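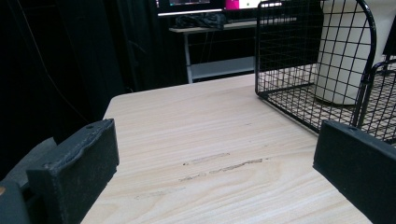 Item 4: scuff marks on the top of the table, wire basket on the right.

Skolside, shared workroom
Furniture and surfaces check, February
Checked by: Leonie Stöcker
Copy to: Garba Bashir

1. Table stands level, does not rock
OK. I pushed on all the corners.

2. Legs and screws tight
OK. One screw was a little loose and I have tightened it.

3. Edges and corners of the top
OK. The front left corner is rounded. I passed a cloth along the edge and it did not catch.

4. Surface of the top
Comment. There are several thin grey-brown streaks near the middle. They look like scratches, or maybe the finish is worn there. Please do not use scouring powder on them. Garba, can you look at this before Wednesday and say if we must repair it or only write it down? For me the table can stay in use.

5. Wire basket
OK. No sharp wire ends found by hand (I wore gloves). It must not be pulled over the table, please lift it. I ask also that the basket is not filled above the rim.

6. Weight on the table
OK. The label under the top says 15 kg for each shelf, but this table has no shelf, so I think the label is from another model. To ask Okoro.

7. Free way to the door
OK. Measured 89 cm at the narrowest place.

8. Cables on the floor
Not OK. One extension lead was lying across the way. Fabrice Barbier has moved it to the wall the same morning. Now OK.

Open points: 4 and 6.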